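Pravo Hand Gripper, Pair
Workshop kit from Ramex of Oltcombe
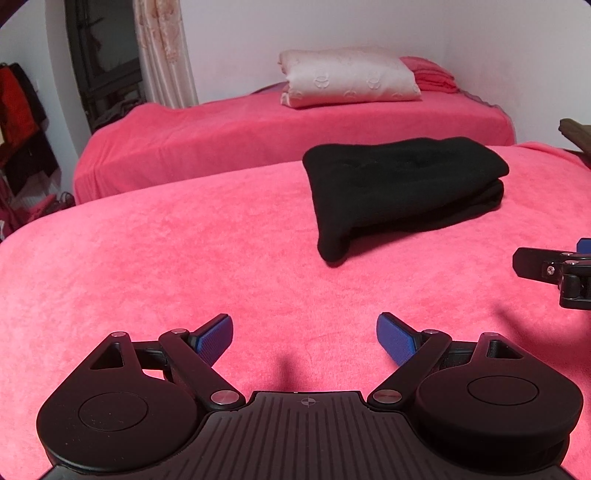

Folding trials in the bedroom: blue pads, pink blanket, one folded black item.

The Pravo is a two-finger gripper you hold and work yourself, for people who want to teach a home-built arm to tidy up and have accepted that they must do a lot of tidying first. It comes as a pair. Cloth has too many corners for one.

Ulla Hedlund drew the linkage on a bench in our shared workshop. Uliana Zakharchenko redrew it in April so that it could be put together by someone other than Ulla. The body is black, the arms run on metal pins and the textured blue pads pull off for washing, a feature we added after the jam tests.

In the box
Two grippers, assembled
Four spare pads
One hex key, which you will lose
Printed build notes, 30 pages, with a correction slip for page 12

Size and wear
Widest opening: 83 mm
Pad life: 1,000 grips on towelling, fewer on denim
Tested on: T-shirts, tea towels, pillowcases, one duvet cover (ongoing)

The pads grip knitwear well and silk hardly at all. Socks are possible. Pairing them remains your problem.

Fits the Harasym wrist mount, sold separately, if you want the same fingers on your arm as on your hand. Older Harasym mounts need the longer screws, so check before you order.

Price: £76 the pair, post included. Made in small batches. If the button says "waiting list", Ulla is on holiday.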